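What to do with old slogan T-shirts?

castwood_annelore
12 January 2020
Hello all, I've been going through the closet again and have come to the shirts with lettering on them, which is always where I stall.

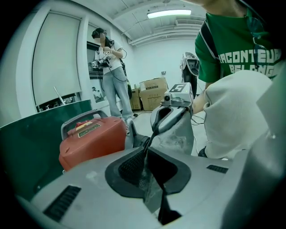
My green one with the big white letters is the hardest. I've had it since a May street fair and can't bring myself to cut it up, though my sister says it would make a lovely quilt square. I have 21 of these shirts, heaven help me. Quilt or keep?

mesfin_a
Oh, quilt, please! I did one for my son and we use it every single evening - just back the knit with something firm first or it stretches all over the place.

Khalil Issa
I'd have to disagree, friends. A shirt is for wearing. Wash it inside out in cold water and enjoy it.

mesfin_a
Khalil, you said that about your curtains too :)

emilian40
Could you keep 2 and quilt the others? That's how I settled it with my wife.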